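Can a Robot Put the Groceries Away Yet?
6 August 2025
By Lingyun Ding

Search this site Go Advanced search

For our summer project Huiling Tang and I picked the dullest chore we could think of, which was getting things in and out of a fridge. Everybody keeps saying home robots are nearly here. We wanted to see how near, and we had 4 weeks and a simulator called Grorero to do it with. A real arm was out of the question on our budget of 300 dollars, most of which went on computer time.

I should say up front that I expected to be disappointed. Huiling was more hopeful, and we agreed to argue it out in the write-up.

The kitchen is one of the stock rooms in the Tilthorpe set. It has a fridge with two shelves you can see into, a clear bin below them and drawers under that. The job is one a five-year-old can do: get the red can off the lower shelf without hitting anything. 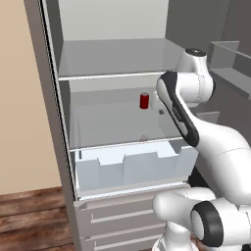 What makes it hard

There is hardly anything on those shelves, and that bothers me. My mother's fridge has a pot of soup in front of everything and a bag of something soft on top of the eggs. If the arm has to be given a nearly bare shelf before we can even talk about success, the word "chore" is doing a lot of work.

The arm is also big. A person bends a wrist and reaches in. The arm has to bring all those thick joints along, and they take up the space where the door and its bins are. We spent most of July on that one problem - how to get the hand near the can while keeping the elbow out of the door.

We ran roughly 2000 tries with the Gounder planner. I won't put a success rate in bold type, as some demo videos do, because it depends so much on what you call a success. If the can is lifted and then dropped into the bin, the planner still marks it as a pick. We didn't. Our stricter rule was that the can had to be held until the arm was clear of the fridge.

Where we looked from

Huiling thought the side view was hiding our mistakes, so we also used the view from the hand itself, looking out past the two fingers.

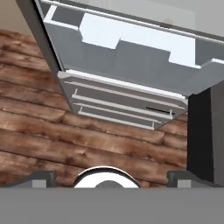
I had assumed that more views would make the job easier, and I still think they should. But the hand's view swings about as the arm moves, and at a steep tilt the handles and ledges turn into a lot of pale stripes. I had trouble telling which way was up, and I knew the room. Huiling's answer is that a program doesn't get dizzy. Fair enough, but it does need to know which stripe to stay away from.

We gave 8 classmates the same views and asked them where they would move the hand next. They disagreed with each other more from the hand's view than from the side.

What we think

Huiling would give it a few more years. She points out that the arm doesn't get bored, and she is right about that. My own view is that a simulated can never sweats or sticks to the shelf, and we learned very little about real ones. If we get a second term we want to repeat the test with the Flidell hand model and a much fuller fridge.

Reader comments (3)

marta_k
Good to see someone say what they counted as a pick. Will you post the stricter numbers?

Lingyun Ding
Yes, once Huiling has checked the last batch.

oldfridgeguy
Call me when it can find the mustard.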